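Re: [gadport-swap] tables for the Sunday swap, and the cabinet question

Sorry for the slow answer, been at Jiltport all week and the phone signal there is a joke. Quick replies under your bits.

> Hi all, trying to pin down numbers before May gets away from us.
> Last year we had 112 sellers booked and ran short of tables by
> lunchtime. Do we rent again from Marchal or buy our own? Also
> two people have asked if they can bring seed cabinets, the big
> wooden ones. I said I'd ask. And who has the key to the side gate?

Buy. Marchal wanted 500 for the weekend last time, plus delivery, plus they charged us for a scuffed leg that was scuffed when it came. Sivcombe are selling off their old ones, I can get a first batch for 200 if we collect. No chairs with that.

Cabinets: no from me. They block the aisle and people stand there going through every drawer while the tomato folks get no traffic at all. Seed in boxes or envelopes, labeled with variety and year. If somebody really wants to bring a cabinet they can put it outside under the awning and take thier chances with the wind.

Labels again please!! I came home last year with three packets marked "bean". One was a squash.

Side gate key, I have one, the other is on the hook inside the shed. Gate open at 7, sellers in by 8:30, public at 10. Cuttings and bare root stuff go along the fence, not on the tables, the soil gets everywhere.

Long narrow folding type is what I'd go for, pale top, metal legs. Same sort as this:

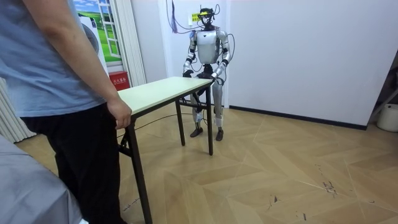

Domenica Danzer
Swap coordinator, Gadport Seed & Plant Swap

Need 2 people with a van or a pickup for the Sivcombe run, any evening but Thursday. Reply to me not the whole list or we'll get the forty emails again.

Potato people: only certified seed potatoes this year, no exceptions, yes even the ones from your uncle. Put the bag tag out where folks can read it.

Still no one signed up for the tea urn. I did it last time and missed the whole dahlia table, so not me.

Will send the floor plan when I find the file, its on the old laptop I think.

D.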